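Birkero Opens Pre-Orders for Lutanura Courier Walker Model Kit
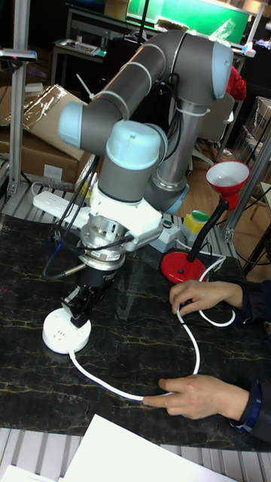 GEMEDCOMBE, October 21, 2022 - Birkero today opened pre-orders for a plastic model kit of the Courier Walker, the two-legged cargo machine that players ride through most of the video game Lutanura. The kit is the first licensed product based on the game and will ship in November.

The Courier Walker appears in the opening chapter of Lutanura, when the player finds it half buried outside the river town and has to get it moving before nightfall. It carries mail, spare parts and, later on, passengers. Fans have been asking for a model of it since the game came out, and homemade paper versions have been passed around on message boards for a long time.

The finished model stands 10 inches tall with the cargo mast raised. Parts are molded in four colors and snap together without glue, so a basic build can be finished without paint. The knees, ankles and hips move, and the cabin door opens to show the pilot's seat and the levers on the right-hand wall. A seated pilot figure is included, along with a standing version of the same character in her rain cape.

Builders can choose between two versions of the cargo load. The first is the stack of mail crates seen at the start of the game. The second is the covered passenger bench from the mountain chapters. Both are in the box and can be swapped after the model is built. A water-slide decal sheet has the route numbers and town crests for all 8 stations on the mail line, including the one that was removed from the game before release and shows up only in the art book.

"We went back and forth on the legs more than anything else," said Slavica Mujić, product designer at Birkero. "In the game they bend in a way that plastic won't hold up under, so the first test shots fell over when you raised the mast. We made the feet a little heavier and moved the hip joint back. If you put it next to a screenshot you can see the difference, but it stands up by itself with a full load."

Birkero worked from the original game files, which were supplied by Dobson, the studio that developed Lutanura. Dobson's art team also painted the box cover, which shows the walker crossing the flooded rail bridge. The instruction booklet has a short section of design sketches and a painting guide for people who want to match the rusted finish the machine has before its first repair.

The kit is priced at $61. Pre-orders are open now through the Birkero online store and at hobby shops that carry the company's other kits. Customers who order from the online store before the ship date will also receive a clear display base with a printed map of the mail line. The base will not be sold separately.

Orders are limited to 2 kits per household during the pre-order period. That limit will be lifted once the kit is in general stock. Shops that want to place trade orders should contact their usual Birkero sales representative.

The Courier Walker kit is recommended for ages 14 and up. It contains small parts, and side cutters are needed to remove the pieces from the runners. Paint and tools are not included.

About Birkero

Birkero designs and sells plastic model kits and figures based on video games and animation. The company is based in Gemedcombe.

Last updated: 8 days ago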